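The Weditz House
by Naomi Shirima
January 2019

My aunt left me her half of an argument, and the argument was over a house in Gimerholm. She swore it was a Barasa. The other half belonged to Oduor Mussa, who lived across the lane and swore it wasn't, and who came over the morning I got the keys to tell me so before I'd even found the kettle.

"Look at the eaves," he said. "Barasa never did a mean little eave like that in his life."

I looked. They were a bit mean, to be fair. But then there was the staircase, which turned twice where once would have done, and the long low window on the landing that my aunt used to sit under with her crossword. She always said only Barasa would put the best window in the house where you couldn't fit a proper chair. 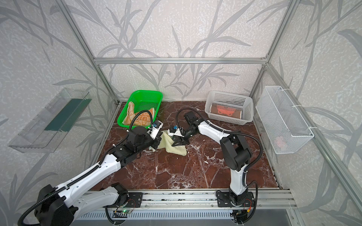
Anyway, Oduor had papers. He'd been through the builder's accounts, all 23 years of them, and he'd found the name Posus on two of the bills. Posus had been Barasa's draughtsman until they fell out over a chapel roof, and Oduor reckoned he'd done the Weditz house on his own to spite the old man. Copied the stairs, got the eaves wrong.

I said that sounded like a lot of trouble to go to for spite. He said I'd clearly never met an architect.

We went on like this all through August. He'd come over at seven with his folder and I'd make toast, and we'd go up and down those stairs with a tape measure (his, he didn't trust mine). I got quite fond of it! I'd even started hoping he wouldn't win, mostly so he'd keep turning up.

Then I had the bath taken out, and behind the panel was a bit of board with pencil all over it. Sums, mainly. And a drawing of the landing window, with a chair under it. A tiny one, drawn to fit.

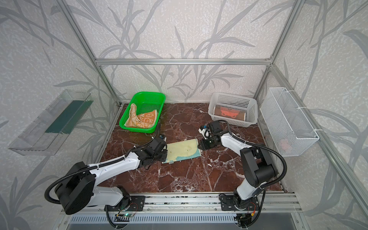 "Whose hand is it?" I asked him.

"Posus did his sevens with a bar," Oduor said, holding the board up to the light, "and these haven't got one."

He went very quiet after that. I put the kettle on. A dealer offered me nearly 3,000 for the board later on, and I said no, and Oduor said the eaves were still wrong.

I've had a chair made.

Comments

Maureen T: Loved this. My dad was the same about our porch.

stairrod: Did she ever get it listed? I want to know!

PJ: Team Oduor. Those eaves sound dreadful.

Contact | Copyright Naomi Shirima | Back to top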